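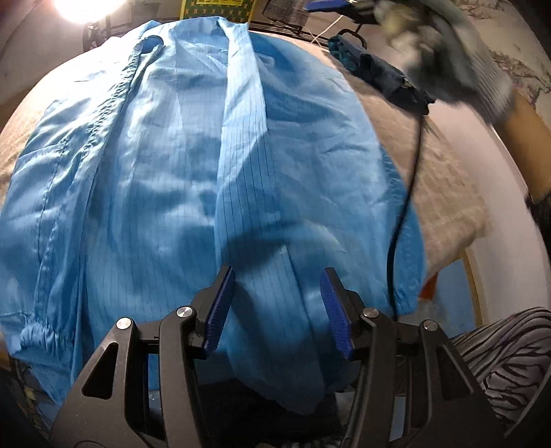
Light blue anti-static coat with elastic cuffs.

Electronics assembler, second shift
Rukton, Ollgate plant

Rukton builds control boards for heating and ventilation equipment. We are hiring two assemblers for the Ollgate plant, starting in January.

You will place and solder parts, check boards against drawings and log faults. Pay is $22 an hour, with overtime after 40 hours. Training is paid – no experience needed. Coats and shoes are supplied.

Apply at the front desk on Escombe Road, Monday from 9 a.m., or mail a resume.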